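Home Tips Kitchen Workshop Laundry Archive Contact

Looking after a two-finger gripper on a bench arm

These notes are for a small arm used on cloth, with a camera at the wrist and two tapered fingers. Ours is a Kulis on a Tultuvell rail, but most of it carries over.

Switch off at the wall before you touch the fingers. Wipe them with a barely damp cotton rag, tips first, then dry them. Lint packs into the seam between the fingers and stops them closing square. A wooden toothpick gets it out. Don't use a pin or a blade.

Check the tips every 4 days if the arm works with fabric. Close them on a strip of printer paper and pull. The strip should drag evenly on both sides. If it swings to one side, loosen the finger screws half a turn, close the gripper, and tighten them again while it is shut.

For setting the height over the table, start high and come down a little at a time. Use a scrap of dark printed cloth with a border. The edge shows up well in the wrist camera.

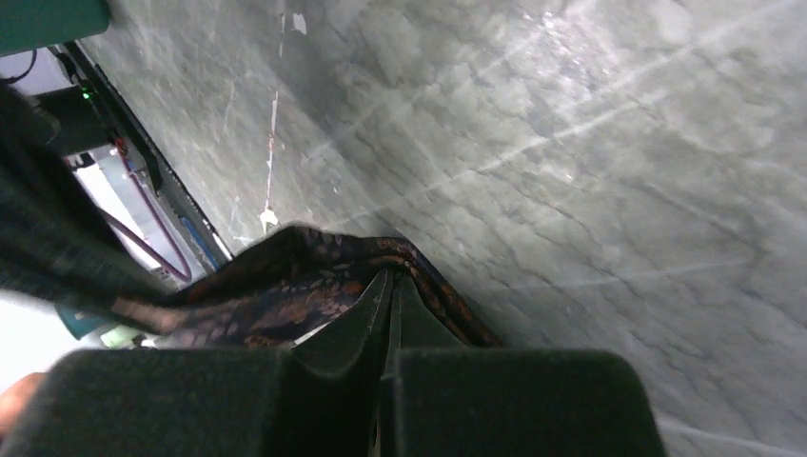 Tips together at the bordered edge of the cloth, on the marbled tabletop.

Scratches and chips in a tabletop catch thin cloth, so try a clear patch first. Glare is the other nuisance – move the lamp before you start changing camera settings.

Cables want a loose loop near the rail, with enough slack for the full reach of the arm. Run it slowly from end to end and watch for anything pulling tight. Tape is fine for an afternoon. After that use hook-and-loop ties.

Grease the rail sparingly. One 5 ml syringe of Prendergast light grease has lasted us since July. Wipe off the old grease first, or the lint in it turns to paste.

We changed the finger pads after more than 3000 grips. The old ones had gone shiny – wash new ones in dish soap before fitting.

Kitchen Workshop Laundry Back to top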